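Flilari open day, Aug 3, 2024

So I finally made it out to the Flilari open day, and I'm still picking glitter off my shoes from the craft table by the entrance. If you don't know it, Flilari is the costume jewelry sorting and repair place in Watdale, upstairs over the old Pacheco shoe store. They take in donated pieces, sort them, fix what can be fixed and sell them at the Pludemton fair later in August.

Parking was awful (go around the back!) but the stairs were worth it. I went in thinking I'd stay for twenty minutes and left when they were stacking the chairs. My favorite part was upstairs, where the sorting goes on right on top of a bed. I loved that. Everything gets tipped out where you can see it, pearly strands knotted up with gold-toned bits, and then it's one piece at a time. I fell hard for a pale green bangle, the jade-looking kind, with red thread wound tight around one side.
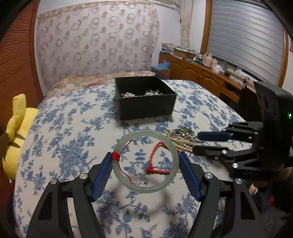
Constanza Rivadeneira runs the upstairs and she is a talker in the best way. She told me they logged 1,709 pieces last year and that nearly 800 of them were single earrings, which go in a drawer of their own until somebody wants them for brooches. I asked if people ever come back for something they gave away by mistake. Twice, she said, and both times it was a wedding ring!

Then I got a long lesson in untangling chains from Trinidad Huenchumán. Lay the knot flat, a drop of baby oil, two sewing pins, and don't pull. I pulled. She took it away from me very kindly and gave me a different one.

I'm a ring person, so of course I had my eye on a gold one with an oval setting and a cream-colored stone. There was a tiny gold flower pendant too, with curled petals, that would be darling on a short chain. Neither was for sale yet — everything waits for the fair.

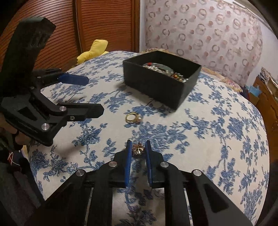
Downstairs they had lemonade and a rack of finished necklaces, and I came home with two plus a bracelet for my sister, who doesn't read this. Cash only, by the way. The raffle was up to ticket 452 when I bought mine and I didn't win a thing.

Next one is in the spring. Wear flat shoes for those stairs and bring your broken clasps, they'll do them while you wait if the line is short.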